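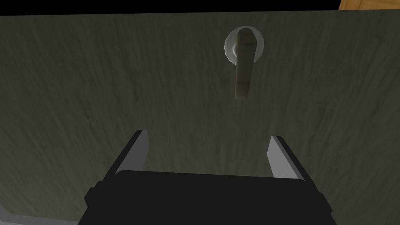 An open gripper beneath a lever handle in the Piras simulator.

Door robot's pass mark pulled after scoring fault
12/07/2020

The makers of Dala, a two-armed robot meant to open doors in aged care homes, have withdrawn the pass mark they published in June. The software that scored the test runs was counting some doors as opened by the robot when they were already ajar at the start.

Praso, the company behind Dala, had said the robot passed 909 of 1,000 door runs. All of them took place in Piras, a simulator, so no real door, hallway or resident was involved. That was mentioned in June, though you had to read a fair way down the release to find it.

The company now says 72 of the passes should not have been counted. In those runs the scoring program looked only at the angle of the door at the end. If a door began the run partly open and stayed there, the program gave the robot the credit whether or not a gripper had touched anything.

Praso calls this "a labelling matter" and says the robot's behaviour was never at fault. Perhaps so. But a test that can be passed by standing still is a strange thing to build a safety claim on, and the claim was made in plain words: Dala was described as "ready for supervised work" on the strength of that one number.

There is a second problem, and the company has been slower to talk about it. In a number of the runs taken off the list, the robot's balance reading went past its own stop limit and the run carried on anyway. A real machine is supposed to freeze its arms at that point. Praso says the stop was switched off in the simulator "to save time between runs" and would be on in any working unit. It has not said whether it was off for all 1,000 runs or only part of them.
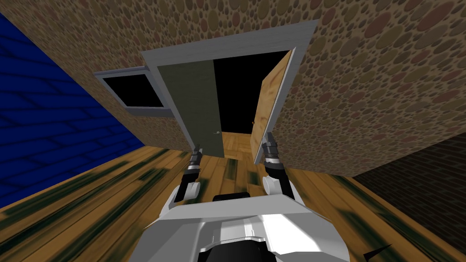
What happens now

Praso has rerun 100 of the doors with a corrected scoring program and with the stop switched on. It has promised the results, with no date attached. It has also declined to say how the 100 were picked, and that matters a good deal. A plain swing door with a lever is one job. A doorway with two doors and round knobs is another, and care homes have plenty of both.

The planned trial at Mesto, a care home group, is on hold. It was to have started with internal doors on a single floor, with staff present. Fire doors were left out of the plan from the beginning, and Praso says that has not changed.

A corrected figure, if it holds up, would still be a figure from a simulator. Door closers get stiff, handles work loose and floors are polished -- Praso has yet to publish a single run on a physical door.
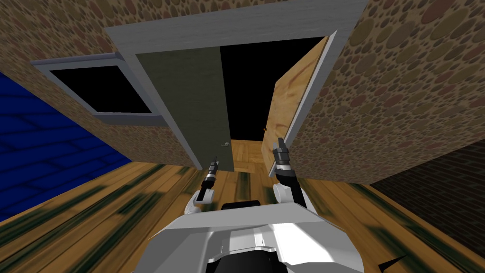
Mesto said in a short statement that it had not been told about the disabled stop before the trial was agreed, and that it would want to see the full logs for all 1,000 runs before any robot came through the front entrance. It added that it had signed up on the June number and would be asking for the terms to be looked at again.

Praso said the logs were "being prepared" and would not comment on the terms.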